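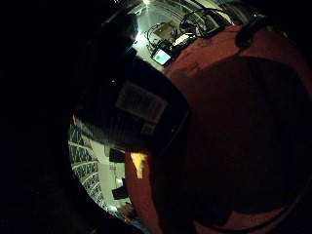
Mostly red, up close.

Ghislain Robichaud
17th April

1/ Kozłowski has put out a refresh of the Ustix, the 11-inch tablet with the snap-on keyboard. I've owned the old one since it came out and I have opinions, most of them about the keyboard. Thread.

2/ The headline change is a faster chip. Fine. Mine was slow the way an elevator is slow: you noticed, you sighed, you got where you were going. I don't know many people who were lying awake over the chip.

3/ What they were lying awake over was the hinge connector. Five little gold pins along the bottom edge, and if one of them picked up a crumb the keyboard dropped out in the middle of a word. I have sent emails that stop at "Dear M".

4/ The new model still has five pins. They've moved to the other side of the magnet. The press release calls it "a reimagined connection," and I suppose somebody did have to imagine it a second time. 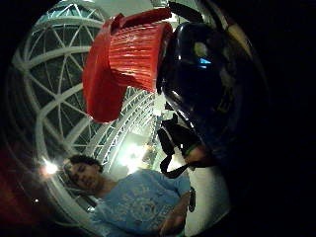

The keyboard itself is still sold separately, for $135. In the launch photos it's attached to the tablet in every single shot. In the box there is a charging cable, a card telling you to register, and a lot of air.

5/ Old keyboards do fit the new tablet, to be fair to them. They click on, they type, they charge nothing because they never needed charging. The trackpad gestures don't carry over though, so three-finger swipe is now a thing you do for the exercise.

6/ Battery. They say 20 hours. On the old one they said that too, and I got a little over half with the brightness down where you could hear the screen better than see it. If the new chip sips less power we may get nearer. I'd like to be wrong and pleasantly surprised, it's been a while.

7/ Ports: still two USB-C, still both on the same side, still close enough together that a chunky plug in one rules out the other. I measured mine once against a memory stick. The memory stick won. 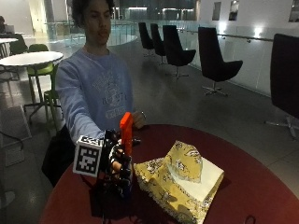

8/ Software. If you're on the older Ustix, the thing to look for is firmware 3023. It showed up on mine overnight and the pen lag is down by a lot. I can write my name now and watch it happen live. Settings, then About, then tap the version line twice, because a single tap would be too easy to find.

9/ It also moved the volume slider to the left, for reasons of its own. There is no way to move it back. I have checked every menu, including one called "Other other."

10/ Prices. Prestosside (the shop I bought mine from, no connection, they don't know I exist) has already knocked the old model down. Once the new one ships in July I'd expect another cut. If you mainly read, watch things and answer the odd email, wait for that and buy the old one.

11/ If you draw on it, get the new one. The screen is laminated this time, so the pen tip and the line are finally in the same zip code. I had ten minutes with a preview unit at a counter with a very short security cord, and that was the one part I didn't want to hand back. 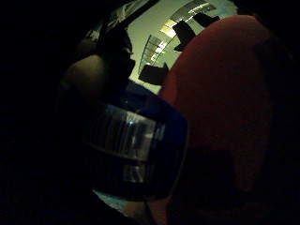
12/ Does the old pen work on the new Ustix?
It works for writing and pressure, but the side button does nothing until you re-pair it in Bluetooth settings.

13/ Several people are also asking about the case. The old folio covers the new camera by a sliver, so every photo gets a dark corner. You could trim it with a craft knife. I did my last one that way and it looks like something bit it.

14/ I've put my name down for the middle storage size in gray, since the other color is called "Dusk" and is also gray. Will post battery numbers when it turns up. Please don't send me the hinge video again, I've seen the hinge video.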